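### 4.2 What we learned from the open day

I should say up front that this part of the paper is looser than the rest. The open day at Wullside wasn't planned as a study, and I'd have been happy if people had just come in, watched a run or two and gone home with a decent idea of what we do all day. But we kept notes, Eleri Gittins logged every question she was asked at the operator's desk, and by the end of Tuesday afternoon we had 262 written entries to sort through. That seemed like too much to leave in a drawer.

The setup was simple. We ran the Harasym planner in simulation on the big screen, with the view from the arm's wrist camera filling most of it, and visitors could stand behind the desk and tell the operator what they'd like the arm to try next. The rooms were from the Stundach set, the same 300 layouts used for the main experiments in Section 3, so nothing on screen had been dressed up for guests. I did worry about that a little. The wrist view jumps around, it gets very close to things, and plenty of what it shows is hard to name even for those of us who look at it every week. We put the wide view of the room on a second, smaller monitor off to the side and left it running the whole time.
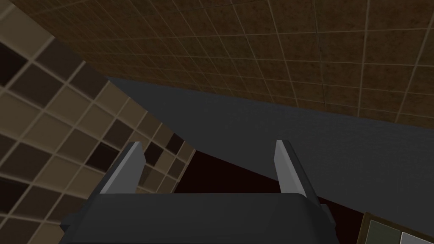 **Figure 7.** Wrist view in simulation, gripper open, between a tiled wall and a plain gray surface.

Our main interest, once we started reading the log, was in how people work out where an arm is when all they have is its own camera. We had assumed they would go to the wide monitor first. Most of the early questions say otherwise: people stayed on the big screen and tried to reason from whatever was in it. In a view like Figure 7 the tiles do a lot of that work. The grout lines on the brown surface draw together as it recedes, and the steep grid on the left gives you a second set of lines to check against, so you can get a feel for which way the camera is tipped even if you couldn't say what room you're in. The gray plane offers nothing of the kind. Visitors were far less sure of themselves when they talked about plain surfaces, and the word "close" shows up next to the word "far" in the notes for the very same run, sometimes from two people standing shoulder to shoulder.

The fingers came up almost as often. I'm so used to them sitting at the bottom of the view that I'd stopped thinking of them as information, but people used them as a ruler right away. They asked how wide the gripper opens, then used the answer to guess at the size of everything else (not always well - perspective is unkind to this trick, and a surface well behind the fingertips gets badly underestimated). Eleri started giving the opening width at the beginning of each session, and the questions after that were noticeably better. They were about reach and clearance and whether the arm would fit, which are the questions our own operators ask.

We coded the entries into 2 groups, depending on whether the person was asking about the arm's position or about its intention. Position was the larger group in the morning. After lunch, when we'd switched on the Cilteo overlay with the planned path drawn in, intention pulled ahead. I wouldn't lean on that too hard. The afternoon crowd was older, the sessions ran longer, and we changed the overlay and the opening talk on the same day, so there's no clean way to pull the effects apart.

Still, it changed what we did next. The overlay had been meant as a debugging aid, and we'd been thinking of dropping it from the operator trials because it adds around 700 milliseconds to each planning update. After the open day we kept it in. We also added a faint depth tint that is only drawn on untextured surfaces, and Section 5 reports how that went with trained operators. The full question log, with anything personal taken out, is in Appendix C along with the coding sheet Eleri and I used.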